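Brorkuseck Releases Results on Training Robot Grasping From Hand-Held Gripper Recordings

BRAKCOMBE, December 2025 – Brorkuseck today released the results of a study on how well a robot arm can learn to pick up small household objects from recordings made by people using a hand-held gripper. The study compared recordings made on cluttered tables in ordinary rooms with recordings made on a cleared bench.

The research team collected 1,633 recordings on cluttered surfaces and 1,524 on the bench. Each set was used to train a separate version of Leckie, the company's grasping software. Both versions were then tested on the same arm, in rooms that did not appear in either set.

Over 684 test attempts per version, the one trained on cluttered tables completed 418 grasps. The bench-trained version completed fewer, and most of its failures came when the target was touching another object.
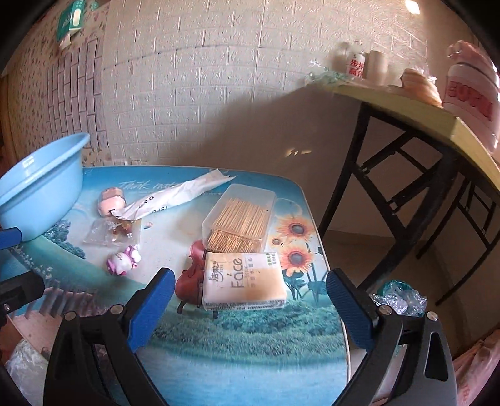
View from the hand-held gripper over a table with a clear box of toothpicks, a tissue pack and small figurines on a printed tablecloth.

"The bench recordings are cleaner and faster to make, and we expected them to do better than they did," said Lacey Sugden, who led the study. "Patterned cloths were a particular problem for that version. It would close on a printed shape and miss the object next to it."

The person making a recording holds the gripper and works at a normal pace. The camera on the gripper stores the view of the fingers and the surface, and the software estimates the path of the hand afterward. No robot is needed in the room during recording.

The method has limits. Clear plastic remained difficult for both versions, and thin items lying flat were often pushed along the surface before the fingers closed. The study covered single grasps only and did not test sorting or putting objects away.

"We would like to know how much of the gain comes from the clutter and how much from the change of rooms," said Beathag Lindsay, who ran the arm tests. "This study doesn't separate the two."

A second round of recordings began in November at the company's Clesitside office. It will use cleared tables in ordinary rooms, with the same gripper and the same arm.

The written report, including the test procedure and a list of failed grasps by type, is available from the Brorkuseck press office on request.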